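小学校舍方案讨论:教室组团到底要不要共用走廊?

梧桐没毛病:
接着上个帖子说。我们所四月份把Denovthorpe那所小学的扩初交了,校方反馈回来最大的意见居然是走廊。原方案两个教室组团,中间夹一条内走廊,木饰面墙裙,两头设双扇门。校长觉得走廊太窄,课间孩子一涌出来就堵。我个人是挺喜欢这条走廊的,尺度小,低年级的孩子走在里面不慌。可是校长说得也有道理,她在老校舍待了很多年,早上八点那一波人流她比我清楚。想听听做过学校的各位怎么看,是加宽,还是干脆把走廊打散,做成组团内的公共活动区?

三层砖:
加宽。别犹豫。我做过一个类似的,图上看着挺舒服,一交付书包柜往两边一摆,净宽就没了。你图里算没算柜子?

梧桐没毛病:
柜子是嵌墙的,不占净宽。但你说得对,后期学校自己加东西我管不住。先贴个内走廊的模型视角,大家感受一下木墙的氛围。

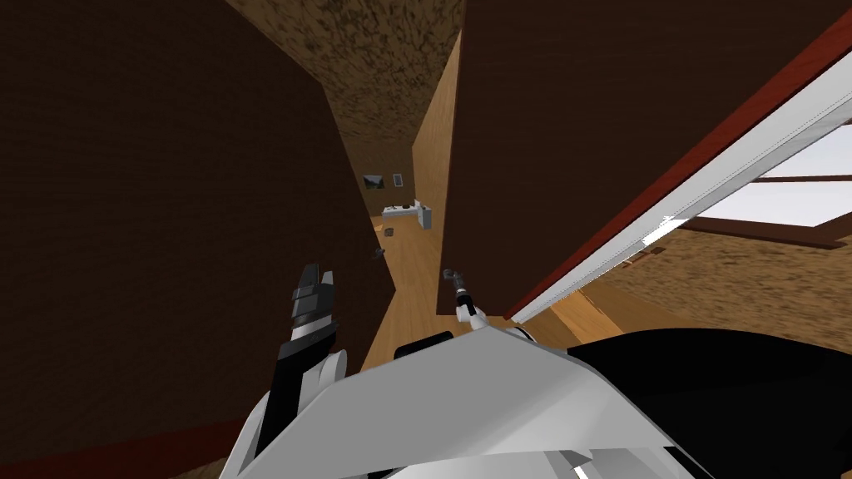

木饰面内走廊,模型视角

灰空间爱好者:
木墙我投赞成票!我女儿的学校全是白墙加蓝色踢脚,进去像牙科诊所。不过深色这么重,采光怎么办?你这条走廊有没有天窗或者高侧窗?没有的话白天也得一直开灯,运行费用学校迟早来找你。

梧桐没毛病:
高侧窗有,在组团入口那一段。中间确实暗一点。

三层砖:
“暗一点”,哈哈,甲方最怕听这三个字。

南墙老李:
我唱个反调。走廊这个东西在小学里被骂得太狠了,好像谁画走廊谁就落后。可你们真去学校蹲过一天吗?开放式的活动区,上课时隔壁班做手工,这边语文老师嗓子都喊哑了。我们前年改造的那所,原设计是全开放组团,用了不到一个学期,老师自己拿书架把它隔成了走廊。所以我的意见是走廊留着,宽度适当加,别一上来就打散。

灰空间爱好者:
老李,你那个是声学没做好吧,跟开放不开放关系不大。吊顶吸声做够,地面别用硬地砖,情况会好很多。我去看过一所开放组团的学校,安静得很。

南墙老李:
你去看的时候有没有在上课?

灰空间爱好者:
……放学后去的。

南墙老李:
那不就得了。

Jayanthi Chowdary:
中文写得不太好,见谅。我在El Ouafi做学校项目的室内,插一句门的事。你的双扇门放在走廊两头,疏散宽度要按两扇都能开来算,如果平时有一扇插销锁死,消防那边会问你。我们上一个项目在这件事上来回改了4轮图。后来用了常开的防火门,接烟感,平时吸在墙上,孩子跑来跑去也不会夹手。老师很满意,因为以前每次推着教具车过门都要用脚顶着。

梧桐没毛病:
谢谢Jayanthi!你中文比我们项目经理写得顺。常开门这个我考虑过,电磁门吸的造价报上去被预算那边砍了一次,我再争取一下。你们用的是哪家的?

Jayanthi Chowdary:
Grostanetti的,交货有点慢,要提前订。还有一个小建议,拉手的高度。一年级的孩子个子小,成人高度的拉手他们要伸着胳膊够。我们后来选的是长拉手,大人小孩都能抓。

三层砖:
长拉手+1。圆头的、短把的统统别用在低年级。

梧桐没毛病:
拉手目前就是个占位,还没选型。我把门那张也贴上来吧,对着门里的房间看过去。地面是浅色木地板,我想跟深色的门框拉开,孩子远远就知道那里有个门。
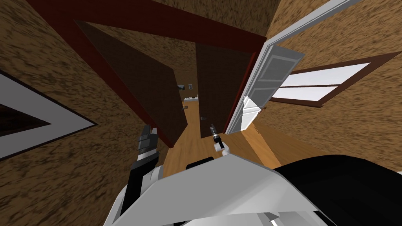 走廊尽头的双扇门,门后为房间

南墙老李:
门框颜色我喜欢,沉得住。地板嘛,浅木色进小学我是有心理阴影的,雨天鞋底的泥,还有打翻的颜料。你是打算用实木还是仿木纹的卷材?

梧桐没毛病:
想用卷材,一楼肯定是卷材。实木只敢在音乐教室想想。

灰空间爱好者:
说到音乐教室,你们放哪了?别告诉我挨着图书区。

梧桐没毛病:
……中间核心区,图书区在北,音乐在南,隔着一排储藏和卫生间。

灰空间爱好者:
行,有缓冲,饶了你。

三层砖:
问个实际的,这学校多大规模?光说走廊宽窄没意义,得看人数。

梧桐没毛病:
规划学生344人,两个组团差不多对半分。总建筑面积3000平米出头,操场和食堂另算。地不大,加宽走廊等于从教室里抠面积,教室又有最低标准,所以我才纠结。

三层砖:
这点人其实还好啊。错峰下课,两个组团差几分钟,校长担心的那一波就削掉一半。这是管理能解决的,你别全用面积去扛。

南墙老李:
错峰听着好听,操场就一个,体育老师跟你急。还有校车,校车可不管你几点下课。

三层砖:
那就组团各开一个直通室外的门,课间不走内走廊。总比加宽便宜。

梧桐没毛病:
哎,这个可以!东组团本来就贴着院子,加一樘外门不难。西组团外面是停车场,有点麻烦,得跟景观那边商量一下能不能让出一条步道。

Jayanthi Chowdary:
加外门要注意门斗,冬天冷风直接灌进教室区,老师会投诉的,我有经验。另外外门口要留地垫的位置,凹下去做,不然边角翘起来绊人。

灰空间爱好者:
我还是觉得你们都绕开了核心问题。走廊在你这个方案里只是用来走路的。同样的面积,局部放大一点,放个窗座,放两个矮书架,孩子愿意停下来,它就不再是纯交通了。不用全开放,老李也不用拿书架去隔。

南墙老李:
局部放大我同意,这个不抬杠。但窗座底下记得封死,我见过里面掏出来三个饭盒。

梧桐没毛病:
收获很大。我先按这个思路改一版:中段局部放大,东边加外门,双扇门争取改常开。改完用Dastari再跑一遍人流,有结果我开新帖。西边的步道要是谈不下来,再回来找你们哭。

三层砖:
跑人流的时候把书包算上,真的。

分享 200 · 收藏 · 举报

读者评论

小满妈妈:
外行路过。家长关心的就两件事,厕所够不够,接孩子的时候有没有地方躲雨。你们聊了一页走廊,我等了一页厕所。

阿周画图到天亮:
楼上说的躲雨我支持,我们那边的学校门口连个雨棚都没有。

kkbuild:
常开防火门那段先存了,正好在改一个幼儿园。想问Jayanthi,门吸是装墙上还是装地上?我们业主坚持装地上,我怕孩子踢到。

Jayanthi Chowdary:
墙上。地上的那种拖地的时候也很讨厌。

老校舍住过的人:
小时候最怕的就是学校那条长走廊,现在反倒挺想它。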